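3.2 Materials and paper preparation

All cards in the study were made from the same stock. We used a 16-sheet pad of patterned paper from Gorura for the layered parts and a plain white cardstock from Corkurar for the bases. The pad was chosen after a small pilot in March, in which members of the Furesdale craft circle were asked to sort paper samples by how easy they were to fold, cut and sew. Papers with a heavy coating were dropped at that stage because the needle holes tended to tear into one another when the stitches were short.

Strips were cut to a single width and stored flat under a board overnight. Sewn strips were attached with a zigzag stitch in cotton thread, and glued strips with a dry adhesive roller. We did not use liquid glue on any of the cards. In the pilot it made the thinner papers curl, and several makers spent more time flattening the card than decorating it.

Each maker received a packet with one base, six strips, a sheet of die-cut leaves and a short printed guide. The guide showed a finished card from the front but gave no order of steps. Makers could leave out any part they did not want. Spare strips were kept on a side table and could be taken without asking.
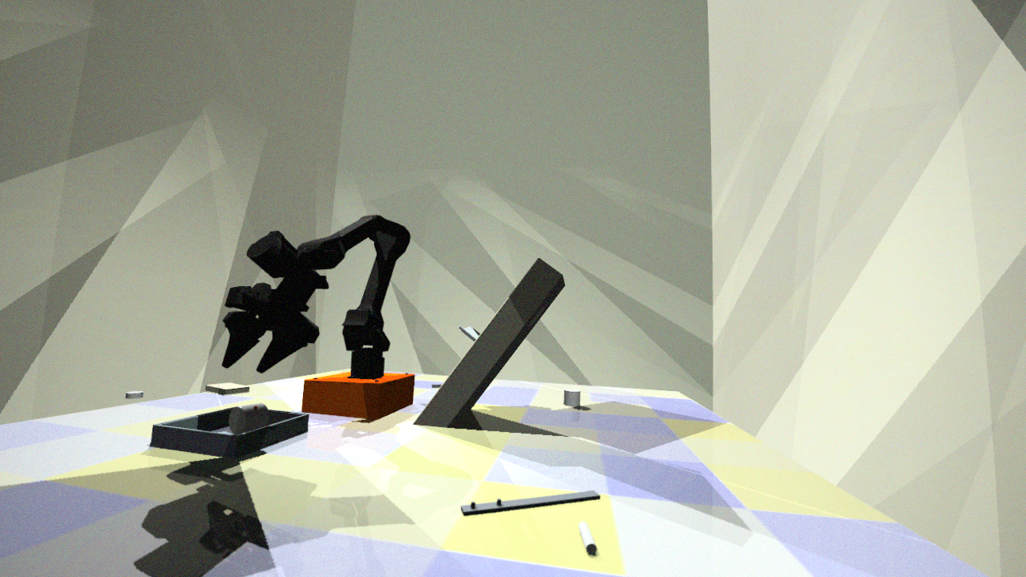

Figure 2

3.3 Collecting and sorting the cards

Makers handed in 1,514 cards over the course of the study. Of these, 1,366 were complete enough to be scored. The remaining 148 were missing a greeting, had been folded the wrong way, or had come apart in the envelope before we opened it. Cards that had lost only a leaf or a button were kept in.

Scoring was done by the two authors, Güven Karakaya and Nesrin Kocabaş, working separately. Each card got a mark for layout, a mark for neatness of the edges and a mark for how firmly the layers were attached. For the last of these we lifted the corner of the top strip with a fingernail and noted whether it moved. Where the two marks differed by more than one point, the card was looked at again by both of us and a shared mark was agreed on.

We also recorded the attachment method. Sewn cards made up 900 of the scored set, and the other 466 were glued. Makers chose the method themselves, so the two groups are not matched for skill. A maker who already owned a sewing machine was more likely to sew, and may also have had more practice at cutting straight. We return to this point in Section 5.

The layout marks follow the scale in Akbulut, with one change. The original scale gives a separate mark for the use of white space, and we folded this into the general layout mark after finding that we could not score it the same way twice on cards with busy backgrounds.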